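Posted in: Home, Clothes, Odds and ends

I finally did the wardrobe. I had been putting it off since June, when the rail came away from the wall at one end and I propped it up with a broom handle and decided that would do. It did do, until last week, when I hung up a wet coat and the lot came down.

The new rail is a Prallholm one, 90 cm, with two end brackets and a middle hook I didn't use. It took longer to find the right wall plugs than to put it up. While everything was on the bed I thought I might as well go through it properly before any of it went back.

My rule was simple. If I hadn't worn it this year it went in the bag, unless it was for weddings or funerals. Shirts were easy. I had 15 and I wear perhaps five of them. Jumpers were harder, as most of mine are old and have a hole somewhere, and I do still wear them around the house. I kept all but two. The two that went had shrunk to a size that would fit a child.

I had bought a set of Clido storage boxes for the top shelf, the flat sort with a lid that folds down. They are fine. The lids don't stay shut if you fill them to the top, so I put the thick socks and scarves in those and left a bit of room. The summer things went in a Gumik bag under the bed - the one with the zip that sticks at the corner.

Shoes I left for another day. There is a pair of walking boots in there that need new laces and a pair of black ones that hurt, and I couldn't face deciding about either.

That left the trousers. I own too many and they are nearly all the same colour, so I laid them out one at a time on the autumn leaf blanket, where I could see what I was dealing with. Most were quick. Worn at the knee, or too tight, or the sort of work trousers I have no use for now.

The jeans I couldn't settle on were the dark blue-grey ones with the thin pale pinstripe. I've had them for years. They came from Tsang, the little shop by the bus station that shut.

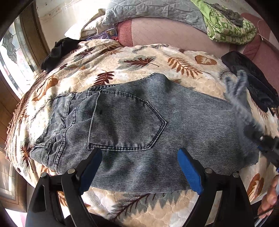 I like the big back pockets and the dark stitching, and I've never seen another pair with the stripe. But the denim has faded in places and the waistband has gone soft and creased, and however I fold them it won't lie flat. I don't wear them out of the house any more. I put them in the bag, took them out, and then put them on the chair, where they still are.

The rest is back on the new rail with space between the hangers. Two bags are by the front door for the charity shop, and one of rags for the shed. The blanket needs a wash before it goes back on the sofa, and I still have the old rail to get rid of. It won't fit in the bin, so it will have to wait until I next go to the tip.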